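회사 소개

우드스테드(Udstead)는 턴제 전략 게임을 만드는 개발사입니다. 현재 직원은 38명이며, 기획, 프로그래밍, 아트, 사운드 팀이 한 층에서 함께 일합니다.

첫 작품은 PC용 전술 게임 '테스비(Tesby)'입니다. 항구 도시를 배경으로 한 임무 25개로 출시했고, 이후 무료 업데이트로 협동 모드와 지도 편집기를 추가했습니다. 지금까지 이용자가 만들어 공개한 지도는 258개입니다.
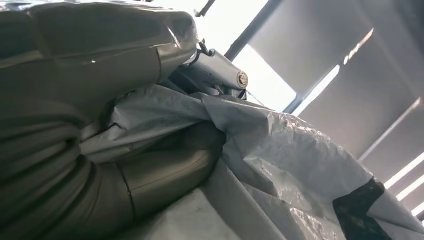 테스비의 모드 지원은 계속됩니다. 편집기 설명서는 한국어와 영어로 제공하고, 패치로 파일 형식이 바뀔 때는 변경 내용을 게시판에 미리 올립니다.

차기작 '부드스카(Wudska)'는 4월에 비공개 테스트를 시작합니다. 참가 인원은 400명이고 신청은 공식 게시판에서 받습니다. 이야기 후반부는 테스트 버전에 포함되지 않습니다. 테스트 중 방송과 영상 게시는 첫 번째 장까지만 허용됩니다.

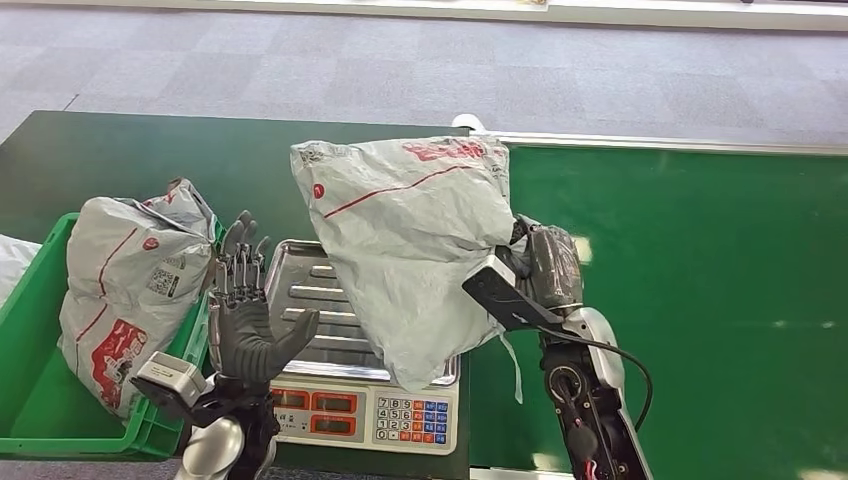 디지털 저울과 로봇 손

개발 총괄은 에글레 크루미냐(Eglė Krūmiņa)가 맡고 있습니다. 테스비의 전투 규칙을 설계했고 부드스카에서는 시나리오도 함께 담당합니다. 두 작품의 음악은 외부 스튜디오 사칼라우스카스(Sakalauskas)와 작업했습니다.

채용 공고는 자리가 생길 때마다 채용 페이지에 올립니다. 현재는 레벨 디자이너와 QA 담당자를 모집하고 있습니다. 포트폴리오 형식은 자유이며, 직접 만든 모드나 지도를 보내셔도 됩니다.

언론 및 제휴 문의는 문의 양식을 이용해 주십시오. 접수는 오전 10시부터 오후 5시까지입니다.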